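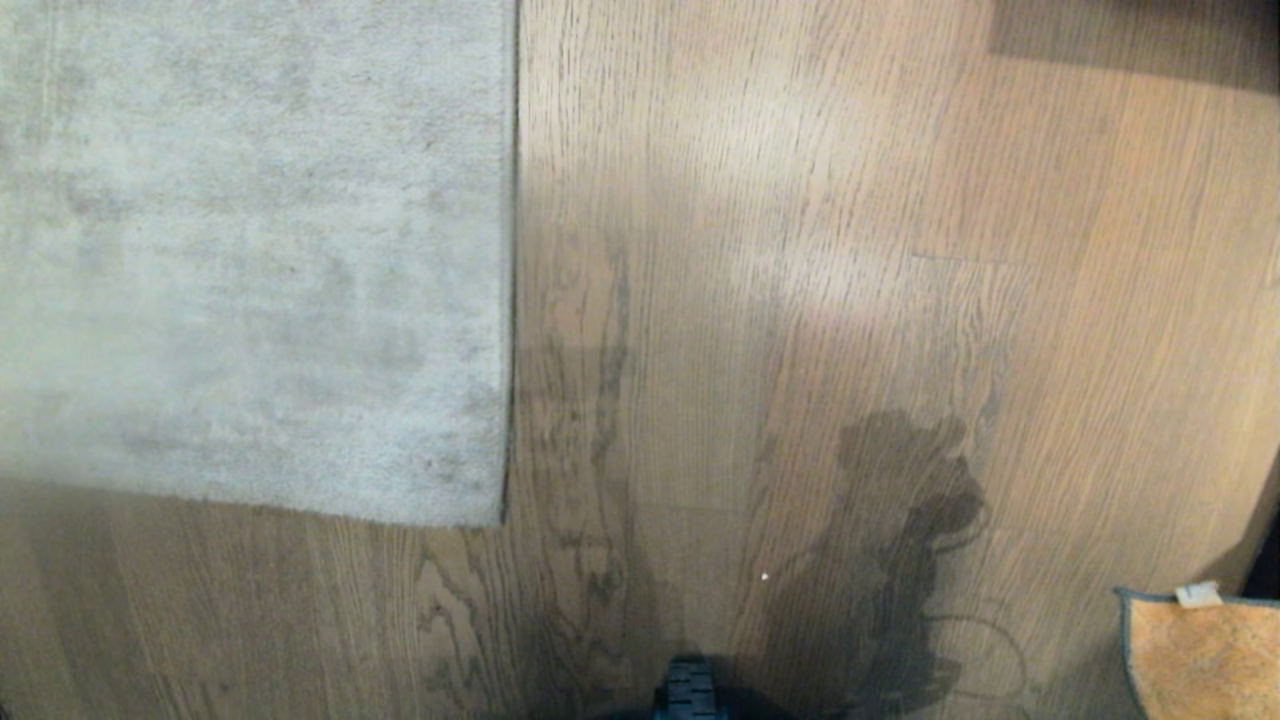 起居室地毯右侧的木地板及深色污迹。

首页 > 馆舍 > 丹策楼 > 驻馆日志

本网站使用Cookie以改善浏览体验。继续浏览即视为同意本馆的隐私政策。

驻馆日志 2018年7月

今日早间例行查房，于丹策楼（Danzer）二层起居室发现地板污迹一处，位置在灰米色短绒地毯的右边，颜色灰褐，较周围木板明显为深，边缘凹凸不齐，右下方另有一圈细而弯的印痕。室内其余部分照常。本人即按馆舍管理办法作了登记，并通知住客及物业方面。现将全天处理经过记录如下，以备日后查考。

首先说明房间情况。该起居室供驻馆学者共同使用，地面为浅色硬木长条地板，自塞尔库斯基金会（Serkus）接管本楼以来一直沿用，未曾更换。地板表面以木蜡油养护，不作漆面处理，因此行走舒适，纹理也能保留，但对液体的耐受有限，此点在入住须知第3条中已有载明。地毯系去年九月由弗洛尔比（Flollby）供货，原拟铺在书房，后因尺寸不合改放此处。

上午询问住客。天野春人（Haruto Amano）先生表示，昨晚熄灯前曾经过该处，未加留意。孔苏埃洛·马加尼亚（Consuelo Magaña）女士当晚在书房工作，未进入起居室。液体来源至查房结束时仍未能确定。本馆对此类情形向来以修复为先，不以追究为目的，故未再作进一步询问，仅请各位今后在起居室饮水时使用托盘，如有洒漏，随时告知值班人员。

随后开始处理。先以白色棉布平铺于污迹之上，轻压，不擦。棉布更换数次，收下的布片统一晾在后廊。窗户全部打开，未使用吹风设备，亦未使用任何清洁剂。格特劳德·奥特纳（Gertraud Ortner）女士建议以少量温水沿外圈印痕轻拭，使边界过渡均匀，本人考虑到木料吸水后可能起翘，决定暂缓，待干透以后再议。奥特纳女士对此有保留意见，一并记下。

地毯的处理另述。为使下方木板通风，将地毯整体向墙边移开，卷起后立放。移毯时逐边用手摸过，背面未觉潮湿，绒面亦无异味。绒面上深浅不一的云状斑纹，经与供货时所附样布对照，属织物本身的色泽变化，与本次事件无关，不必送洗。下缘绒毛略有毛糙，早在铺设当月便已登记，此次不重复申报。

午间与物业顾问洛伦茨·维泽尔（Lorenz Wieser）先生通话。维泽尔先生的意见归纳如下：深色未必表示木材已经受损，应俟水分自然散出后再作判断；观察期以11天为宜，期间不得打蜡、不得覆盖；若届时颜色仍深，可作局部打磨，再补尼尔蒂克（Niltik）木蜡油。他特别提到，毯角下方那一片木纹本来就重，山形与波浪形的深褐色纹路相当显著，日后比对时不可误认为污迹蔓延。本人对照旧档案中的地板图样，情形确如其所言。今后凡涉及此处的记录，均应将木纹与污迹分别注明。

下午处理费用事宜。局部打磨及补油的预算上限暂定为200瑞士法郎，由日常维修项下支出，不动用住客押金。乌尔西娜·比勒（Ursina Bühler）女士已口头同意，书面批复另行归档。如需更换木板，则应重新报批。库存方面，尼尔蒂克木蜡油尚余3罐，其中开封者表面结皮，已移出储物间，不得用于本次修补。

关于观察方法，作如下规定：每日早间于同一位置查看，以自然光为准，不开顶灯。该房间采光甚强，日光照到的地方木色发白，容易使人低估色差，故查看时应站在靠近污迹一侧，俯身察看，勿自门口远望。外圈那道弯曲的细印尤须留心，其成因尚不清楚，究竟属本次所留还是先前旧迹，本日不下结论。查看结果一律写入本日志，不另用便条。此前厨房台面修补期间便条散失，至今仍有两处日期对不上，应引以为戒。

晚间复查一次，房间已通风完毕，关窗。地毯仍立于墙边，住客进出不受妨碍。天野先生询问能否继续使用靠窗座椅，答复可以，但请勿拖动。马加尼亚女士自愿将其茶具移回厨房，谨此致谢。

另有两件杂务附记。后廊晾晒的棉布须于明早收回，洗净后归入地板养护专用柜，不与厨房用布混放。门厅脚垫的磨损已超过可接受程度，列入下次采购。

本日志由值班管理人填写，交接时请后任逐项核对并签字。

读者留言

山脚下的木工：
蜡油地板最怕心急。我家餐厅那块等了将近一个月才敢动砂纸，最后只补了一遍油。建议打磨时顺着木纹走，范围放宽一点，不然会留下一个浅色的坑。

陈阿姨：
请问短绒地毯卷起来立放会不会变形？我们家的一直是平放的，占地方得很。

驻馆办公室：
回复陈阿姨：短期立放无碍，本馆每隔数日调换一次上下端。长期存放仍以平放为妥。

L.K.：
我以前在丹策楼住过一季，很喜欢那间起居室的光线。希望地板能修好，后续请继续更新。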